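Grillska notebook, dry goods bench
Mar 14, 2026
Masanja room, white table

Purpose

Spoon transfer of mung beans, jar to bowl and back. Continues the November entries, which used rice. Rice sticks to the spoon and to itself, so the loads were never comparable. Beans roll off cleanly but they also roll off the table.

Material

Green mung beans, Donik, from the opened bag. Split beans and loose skins picked out by hand before filling. The working lot was counted once, whole beans only: 2,337. Weighed on the Plultent scale after counting and the mass written on the bag tag, so the next check can be done by weight. Do not recount unless beans are lost to the floor.

Orange bowl, glass jar without lid, dark long-handled spoon. The bowl was wiped with a dry cloth. No water on anything; a damp bowl holds beans to the wall and the last few will not come off with the spoon.

Setup

Bowl left of the jar for right-handed work. Jar close enough that the spoon crosses a short stretch of bare table. Leave a gap all the same. With the two touching, the rim of the bowl gets knocked every time the spoon comes down, and the bowl creeps toward the edge. 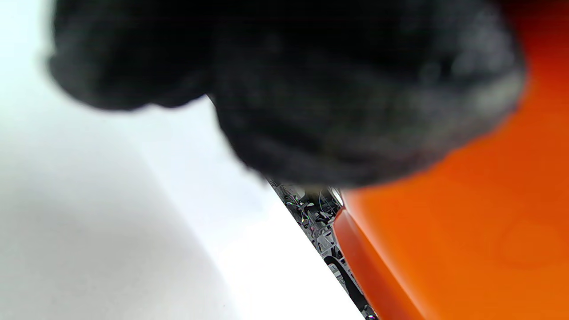 Fill the jar by pouring from the bag over the bowl, then move the jar to its place. Filling it in place put beans on the carpet last time, and they are hard to find among the cables. Check under the chair before rolling it.

Procedure

1. Level the beans in the jar with a light tap on the table.
2. Enter with the spoon tilted, scoop against the wall, lift straight up.
3. Pause over the jar mouth until loose beans have dropped back.
4. Cross low. Tip into the middle of the bowl, close to the surface.
5. Any bean on the table stays there until the end of the run, then goes in a separate pile.
6. Stop at 40 spoonfuls or when the spoon comes up empty twice in a row, whichever is first.

Observations

First run stopped at 37 spoonfuls on the second empty lift. The spoon bowl is small and the loads vary more than I would like: full while the beans are high in the jar, partial once they drop below the shoulder of the spoon's reach. Stalled loads were all from the bottom third.

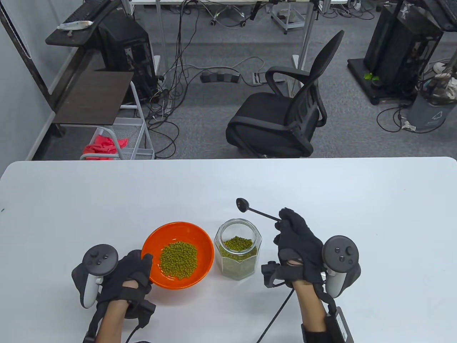 Load size depends mostly on where the spoon goes in. Scooping from the center of the jar pushes beans aside and brings up a half load. Scooping against the wall works better, because the beans have nowhere to go. The jar is hexagonal, so there is a choice between a flat face and a corner; a flat face gave the fuller spoon and a corner kept a few beans behind. On the bowl side the mound in the middle is stable as long as each load is tipped onto its top. Tipping on the slope sends beans up the orange wall, and some of those go over.

The spoon handle is thin and turns between the fingers when the load is off center. A pinch farther down toward the bowl of the spoon stops the turning but costs reach into the jar. Settled on a middle grip for the rest of the work. A flat-sided handle would be worth trying.

Return direction (bowl to jar) is slower. The limiting step is the jar mouth. The spoon has to come over the rim and be turned above the opening, and a hurried turn drops beans outside. Scooping from the bowl is easy while there is a heap to dig into. Once the beans lie in a thin layer, steady the bowl with the left hand and drag toward the wall.

Stray beans for the whole session: roughly 40, nearly all from the return direction. All picked up from the table and put back in the lot. None seen on the carpet, not searched beyond the near side of the table.

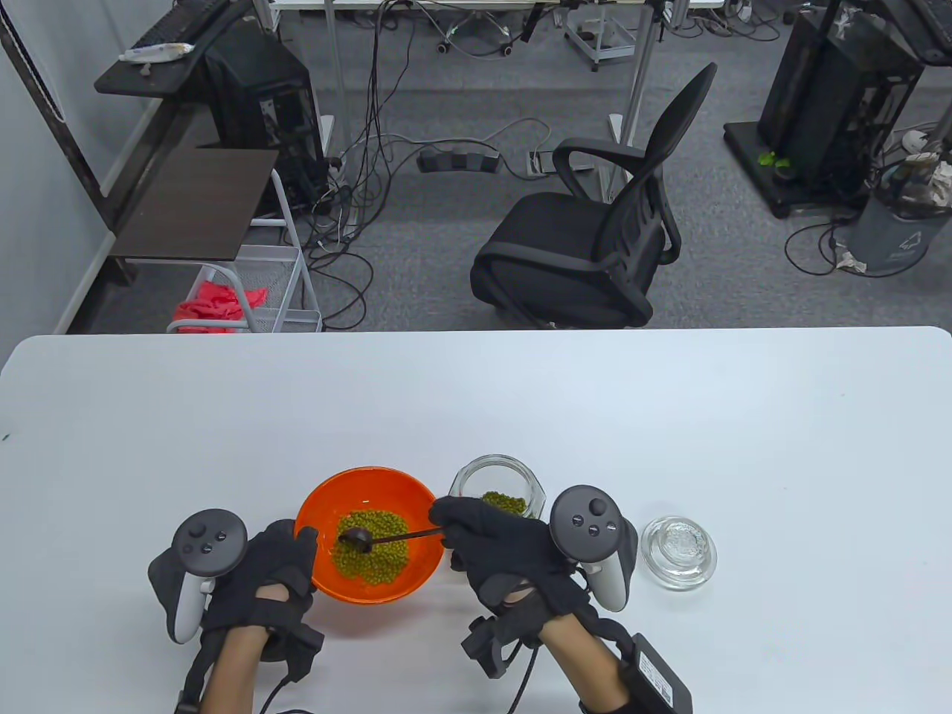
Open points

Try a wider jar at the same height, same spoon, to separate the effect of the mouth from the effect of depth.

Small round glass dish as a target in place of the bowl. Expect it to overflow early; decide on a fixed load count before starting.

Weigh the lot before the next run and compare with the bag tag.

Bag closed with a clip, on the Grillska shelf, left side.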